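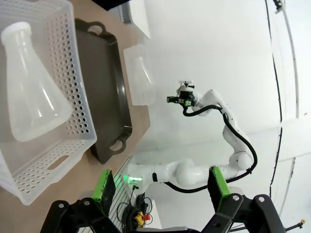 3. Collecting the demonstrations

3.1 The task, and why I kept it dull

I wanted a job that anyone in the lab could show the robot after a short practice, and that would still give two arms something to argue over. I settled on tidying labware. Plastic flasks and containers start out in a perforated basket or standing on the table, and the arms have to move them into a shallow tray with a handle at each end. We call this the Himgate task, after the corridor where we first tried it with a biscuit tin and some bottles.

It sounds easy, and for a person it is. For a pair of two-fingered grippers it has a few nasty corners. A conical flask lying on its side has a wide end that rolls and a narrow end that can be pinched, and the basket wall is usually in the way of whichever one you'd like to get at. The walls also have holes in them, which are lovely for fingertips and rotten for a policy trying to work out where the wall is. Then there's the see-through plastic. I chose frosted and clear pieces on purpose, having been caught out in earlier work where everything was a cheerful solid colour and the results fell to bits the moment we changed the props.

3.2 Two ways of showing the robot what to do

I collected demonstrations in two ways. In the first, which I'll call hand-guiding, the person takes hold of the arm and moves it through the job while the motors do just enough to carry its weight. In the second, remote control, the person sits at a desk with a pair of small copy arms, moves those, and the big ones follow. The following is done by Gritard, our in-house control program, which Xiaoqing Du wrote and has had to patch more often than she'd like on my account.

Hand-guiding was what everyone liked best on first try. You can feel the flask touch the basket and you stop pushing, no training needed. It's miserable with two arms, though! You need one hand for each, you end up stretched over the table like someone cleaning a windscreen, and your sleeves get into every wrist camera view. I tried splitting the work between two people and we spent more time apologising to each other than moving flasks.

Remote control was the slower one to learn. There is no sense of touch at all on our copy arms, so people squeeze too hard or let go too early, and for the first few goes they overshoot when reaching down into the basket. After a bit of practice they settle down, and from then on the recordings are much cleaner, with the person well away from the table and the arms moving at a steady pace. Most of the data in this paper was collected like this, and unless I say otherwise "a demonstration" means a remote one.

3.3 What gets recorded

Each demonstration holds the joint positions of both arms, how far each gripper is open, the commands that came from the copy arms, and the pictures from a small camera on each wrist. I keep the commands and the measured positions separately. They differ more than you might expect when a finger is pressed against something, and that difference turned out to be the nearest thing we had to a touch signal.

There is no overhead camera. I did fit one early on, and the policy learned to lean on it so heavily that knocking the stand by a finger's width ruined a whole afternoon of tests. With wrist cameras only, the view moves with the arm, and the model has to cope with that from the start. The price is that a gripper always takes up a good part of its own picture, and the second arm wanders in and out of it. I left all of that in. Masking out the other arm made the early training curves prettier, but the two arms then bumped into each other far more often, so I put it back.

Every demonstration begins with both grippers empty and ends when the person at the desk presses a pedal. Anything over 3 minutes was thrown away, as was anything where a piece went on the floor. We ended up with 3000 demonstrations from 20 people, all collected at the Dernora building, and 59 of those were hand-guided ones that I kept as a separate set for the comparison in Section 5.

3.4 Pointing

Part way through, a colleague standing by the table started pointing at pieces to tell the person at the desk which one to go for. I noticed that people at the desk reacted to a finger much faster than to a shouted "the other one", particularly with clear plastic, which is hard to pick out on the screen. So we made pointing part of the procedure for a share of the demonstrations. The helper reaches in, points and gets out of the way, and the recording runs throughout. The hand therefore shows up in the wrist pictures and the policy sees it too.

I gave helpers very little instruction on how to point. Some stab straight down, some wave at half the table, and a few use a pen, which I've allowed. From a wrist camera, a pointing finger can seem to line up with more than one thing at once, and I didn't correct for this in the labels. The label is simply whichever piece the person at the desk picked up first. Figure 3 gives an idea of how much is going on in a single view: with the tray and a container so close together, even I have to look twice.

Figure 3. Wrist view with a hand pointing from the far side of the table. A flask lies in the basket, the tray is empty, and a clear container stands near the table edge. The second arm is on the right.
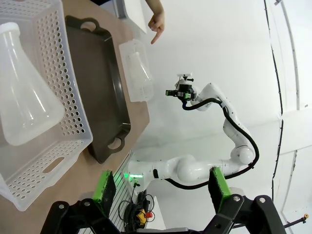
3.5 Cleaning up the recordings

I cleaned the data by hand as far as I could stand to, then wrote a script for the rest. The script trims the still stretch at the start, where people are shuffling their chairs, and the one at the end while they hunt for the pedal. It leaves pauses in the middle alone. I went back and forth on this with Liang, who wanted them cut. My feeling was that a pause over the basket often means the person is lining up a grasp, and a policy trained without those pauses tended to dive in and knock the flask round before it could close on the neck.

I also left in the failed grasps, so long as the person recovered and finished the job. A fair few of them are my own. Recordings where somebody gave up went into a spare folder and aren't used anywhere in this paper, although Xiaoqing has plans for them.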